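Colance Task Board, White, with Blue Peg and Ring Set

Item no. 1036
Sold by Jukel
Usually ships within a week

Overview

The Colance board is a flat white rectangular panel for practicing small hand movements: picking up, turning, lining up, setting down. Rings go over pegs, and flat pieces go into slots. It is used in hand therapy rooms, in assembly training and on test benches. The board sits flat on any table and does not need to be clamped.

The parts are blue so that they stand out against the white surface. Small plates sit on top of the panel. One of them has three slots in a row, and the slots are not all the same width. New users tend to try the wrong slot first, so start with the pegs if you are setting up a first session.

What is in the box

Board panel, white
Set of small white plates
Blue rings
Blue pegs
Cloth bag for loose parts
Printed layout card
Score sheets, pad of 100

The score sheets have a column for time and a column for drops. Refill pads are sold in packs of 500 sheets under a separate item number. You can also copy the sheet on plain paper. We don't mind.

Setting up

Put the board on a table at elbow height with one short side toward the user. A dark tabletop works well. On a white or pale table the edge of the board is hard to see, and parts that roll off are hard to find. If the room has a window behind the table, close the curtain or move the table. Glare on the white panel makes the slots look shallower than they are.

Lay the parts out as on the layout card before each run. Most people work from the far end toward themselves. Left-handed users can start from the opposite side, and the score sheet has a box to tick for this.

The board can stand at a slight angle if that is more comfortable. Keep the same angle for every run you want to compare.

Care

Wipe the panel with a damp cloth and mild soap. Do not use acetone or scouring pads. Pegs and rings can be washed by hand and should be left to dry fully before they go back in the bag. Do not put the panel in a dishwasher.

Fine scratches will show up over time on the white surface. They do not affect use. If a peg becomes stiff or a ring no longer passes over it, check both for burrs and replace the part that has them. Sanding changes the fit.

Spare parts

Rings and pegs can be ordered one at a time or as a full set. When ordering, give the item number and the position of the part on the layout card. The small plates are sold separately. Older boards sold under the Dorix name take the same rings but not the same plates, so please say which board you have. The name is printed on the bottom.

Replacement bags are out of stock until February.

Questions from buyers

Can two people use it at once?
Gifty Nyarko at our parts desk suggests one person on each long side, each with their own score sheet. It gets crowded in the middle. For groups we would buy two boards.

Does it come with a carrying case?
No. The Bakhtiari flat case fits the board with the plates left on. Pegs and rings should travel in the cloth bag.

Is it suitable for children?
Not for small children. The pegs and rings are a choking hazard.

Can I get the parts in another color?
Not at present.

Customer comments

"Good solid board. We lost a ring the first week and the spare came quickly. I would have liked a lid." Ekow Korletey

"Does what it should. The narrow slot is harder than it looks and took me a few tries. The layout card could be larger." Ama Ametepe

Returns

Unused boards can be returned within the period shown on your invoice. All parts must be in the box. We cannot take back opened score sheet pads. For orders and parts, write to Dela Gbeho at the Jukel sales desk and include your order number. 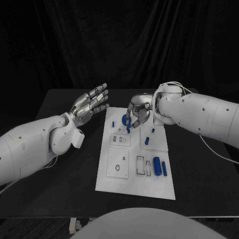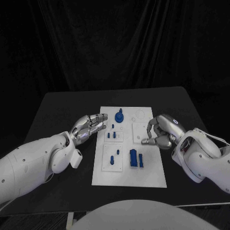 Item 1036 on a dark tabletop. First picture: blue ring held above a short blue peg.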